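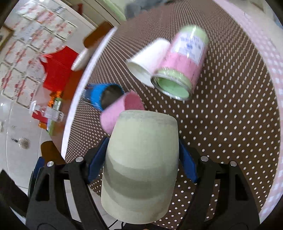

3.2 Collection Procedure

Examples for the cup-arranging task were gathered in homes, using hand-held grippers with the same finger geometry as the robot end effector. Each home was treated as a separate site and was visited once. We used the household's own tables and left the rest of the room as we found it. Objects came partly from our kit and partly from the household, so that the set differed from site to site while the task text stayed fixed.

A session was divided into blocks of 18 episodes. Before each episode the operator placed the objects on the table on their sides, upside down, or leaning on one another. Upright starts were left out of the blocks reported here; they are covered by the earlier Bretorine set, which was recorded on a bare bench and contains few contacts between objects. The operator then carried out the task at a natural pace and ended the episode with both jaws open and clear of the objects. No practice run was allowed after the layout had been set.

Cylindrical containers were chosen for two reasons. They roll when touched off center, which forces the policy to deal with objects that have moved after the approach began. They also offer several valid grasps, and operators do not agree on which to use. Lill preferred to close on the outer wall near the base, while Onishi more often took the rim. We kept both styles and did not label them, as an early trial with style labels gave no gain on held-out tables.
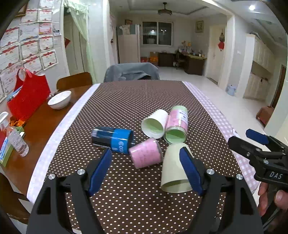 Figure 4. Start of an episode on a dining table covered with a polka-dot cloth. The jaws of the near gripper are open; a second gripper is held at the right.

Table coverings turned out to matter more than we had planned for. A regular printed pattern gives the visual tracker many points that look alike, and in the May pilot the estimated wrist path sometimes jumped by one pattern period. The tracker was changed to weight points off the table more heavily -- walls, doors, and furniture -- and the pilot episodes were processed again. Of the 50 pilot episodes, 39 passed the path check after this change. The remaining episodes were dropped and not repaired by hand.

Episodes were reviewed by one person who had not taken part in the session. A reviewer could reject an episode for a lost track, a missing end pose, or a grasp made with the free hand. Dropped objects were not grounds for rejection if the operator recovered them with the gripper. Such recoveries are rare in scripted data and we consider them useful, though they lengthen the episode and had to be capped at 43 seconds to keep batches even.

All sites were recorded under ordinary room lighting. Exposure was left on automatic, which causes visible shifts when the gripper turns toward a lamp or a pale wall. We did not correct for this in the stored data. Brightness changes of a similar size are applied during training, as described in Section 4.1.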